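Home | Projects | Updates | Contact

Last updated: January 24, 2021

Gummont kit review, progress note to Platwood

Hi all! Quick one on how your money is being spent. The Gummont gripper kit has been on our bench since Huttunen shipped it, and I've now run 132 picks with it (blocks, pens, and lately cables, which are a pain!). Blocks went great, pens were fine once I slowed the approach down. Of the last 40 picks, all on cables, it dropped plenty, mostly when the plug end swung into a finger. I'd still say it's good value, but the manual is thin and I had to write to support twice about the wrist mount.
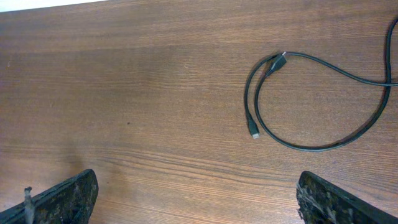

Wrist view, cable task: black cable looped ahead of the fingers.

Next up is a softer set of finger pads, then a side-by-side with the Bulleritz kit. I need 2 spare pads before April, please!

Comments

gripfan: Which pads are you ordering?

benchrat: Same trouble with plugs on mine. Try coming in from the side.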